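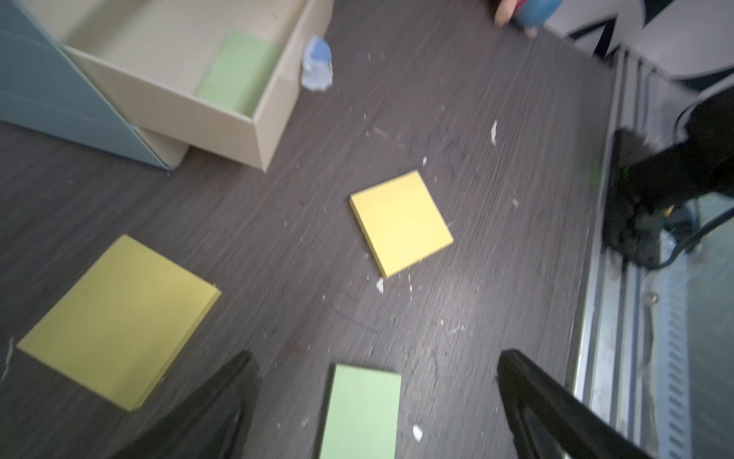 Ticket 1236
Subject: Note pads keep jamming the top drawer
Product: Nolik drawer unit, cream drawers
Site: Trurholm studio, upstairs
Opened by: Bijan Heydari
Status: Closed

Bijan Heydari, 9.10 am

Hello! First of all, we love this unit. It has done a year in a very busy craft studio and it still looks lovely. But the top drawer has started catching when I shut it, always in the same spot, with a hand's width still to go. I push, it gives a papery sort of crunch, and then it either closes or it doesn't.

The drawer holds our sticky notes (we get through masses of them, the colours are how we plan everything). I'm sorting them out on the floor beside it so I can get a proper look. The green pad is back in the drawer, and the pale yellow, the big yellow-green and the mint are still out. There are little white scraps on the floor too, and they show up wonderfully on dark grey!

Is this a runner problem or have I simply got too much stationery?

Zuvis Support, 9.42 am

Good morning Bijan, and thank you for such a clear report. A crunch at one fixed point usually means something is caught behind the drawer or in the channel at the side. Could you try this, in order?

1. Empty the drawer completely and close it. Does it still catch?
2. Pull it out to the stop, lift the front and take it off the runners.
3. Shine a torch into the space behind and tell us what is there.
4. Run a finger along both channels and feel for grit or paper.

Please don't oil anything yet.

Bijan Heydari, 10.25 am

Ooh, this was fun. Results:

Step 1. Empty, it still catches, but far less. No crunch, more of a soft bump.

Step 2. Came off beautifully once I worked out that "lift the front" means lift it quite a lot.

Step 3. Treasure! Half a pad of pink notes, flattened against the back panel, plus a bookmark I'd given up on in June. The pink pad must have gone over the back of the drawer. It was standing on end and the drawer had been hitting it every single time, so the top sheets were chewed to bits.

Step 4. Left channel clean. Right channel had a note stuck to the inside by its own gummy strip, folded into a sort of concertina. I got most of it out with a lolly stick.

Drawer back on, still empty: it glides. Then I put all the pads back in and it caught again. Same place! So near.

Zuvis Support, 10.51 am

That is excellent progress. Two questions. Are any of the pads stacked on top of one another? And is there still any glue in the right channel? Old adhesive will grab at paper dust and you can get a bump from a very small lump of it.

Bijan Heydari, 11.30 am

Yes to both, guilty!

The yellow-green pad is the chunky one, and I'd been laying it across the others because it's bigger. With that on top, the pile rubs the underside of the frame. Laid flat at the front with the small ones behind it, everything clears.

For the glue I used a damp cloth with a drop of washing-up liquid, then a dry one. There was a greyish smear the whole length of the channel, really satisfying to shift. I've also swept up the scraps, and fanned through every pad to shake out loose bits before putting it away.

Opened and shut it over and over while the kettle boiled. Smooth every time, and it makes that nice soft thud at the end again. I'm thrilled!

One more thing while I have you. Can I get something to stop pads going over the back? We have a delivery of 600 notes coming from Jalali and I'd hate to feed them all to the cabinet.

Zuvis Support, 11.48 am

Lovely news. There is a clip-on back rail for this drawer, part 167, and it raises the rear edge enough to hold a pad standing upright. It pushes on by hand. One is on its way to you at no charge.

Until it arrives, keep the pads flat and in a single layer, and open the drawer gently when it is full, as a quick tug is what usually sends things over the back.

Bijan Heydari, 2.15 pm

Brilliant, thank you so much. Single layer it is. The mint ones have gone front left, where I can reach them without looking, and the bookmark is back in my book. Happy for you to close this.

Zuvis Support, 2.20 pm

Closed. Cause: pad behind drawer, adhesive in right channel, stack too high. Part 167 sent to Trurholm.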